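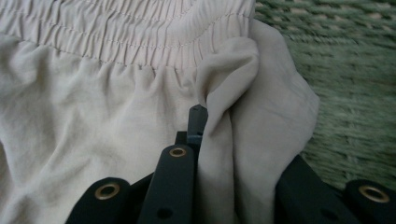
Beige, with an elastic waist.

The Ellwood Miracle

Siwan Samuel did not believe in the spring at Grarnatberg, and she said so to the man selling tickets.

"You don't have to believe," said Rutilio Gallegos. "You only have to pay."

She paid. The sign said 3,159 people had been cured of bad knees, bad nerves and gambling. It didn't say who had done the adding up, or whether they had been paid by the knee.

Her uncle Blagoje had gone up in March and come home dancing. He had also come home with a new pair of loose trousers, and Siwan had her own ideas about which of the two had helped. For years he had squeezed himself into a belt that left a red line round his middle. Anyone would dance, getting out of that.

The path took an hour. At the top there was a stone bowl, a tin cup on a chain and an old woman eating an egg.

"Does it work?" Siwan asked her.

"I've been coming for six years," said the woman.

"That isn't an answer."

"No," the woman agreed, and went on with her egg.

Siwan drank. It tasted of pennies. She waited for something to happen to her left knee, which had hurt since Prolleck, and what happened was that it went on hurting.

Going down, she passed Rutilio again. He was up a ladder with a pot of paint, changing the nine on his sign to a sixty.

"I'm not cured," she called.

"You walked up, didn't you?" he said. "And you're walking down."

She stood there for a while, trying to decide whether to ask for her money back.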